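Subject: Re: [lirna-teleop] Resampling kitchen demos before training
From: Carola Teuber
Date: June 9, 2021

Torben Weidemann wrote:
> The Movatier export gives me joint states at one rate and gripper
> commands at another. I have 17 demos of the bottle task, all by
> remote control in the simulator. Should I resample before or after
> trimming the idle part at the start? Schnyder's script trims first.

Trim after. The script finds the idle part from joint velocity, and on the raw export the repeated samples look like a stopped arm. In January I lost the approach phase of 4 demos that way.

Use linear interpolation for the joints and hold the last value for the gripper command. Interpolating the gripper produces half-closed targets the operator never sent, and they land right at the grasp.

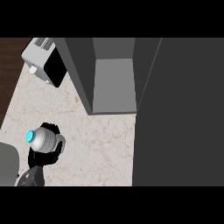
Does the operator's pause before the grasp need to be cut as well?
Leave it in if it is shorter than 5 frames after resampling. Longer pauses teach the policy to wait, so cut those down to 5 and keep the first and last pose.

The Vaner loader expects the time column in seconds and fails silently on milliseconds. Check one file by hand before you convert the set.

I pushed my version to the shared branch. The trim threshold is set on line 6.

Carola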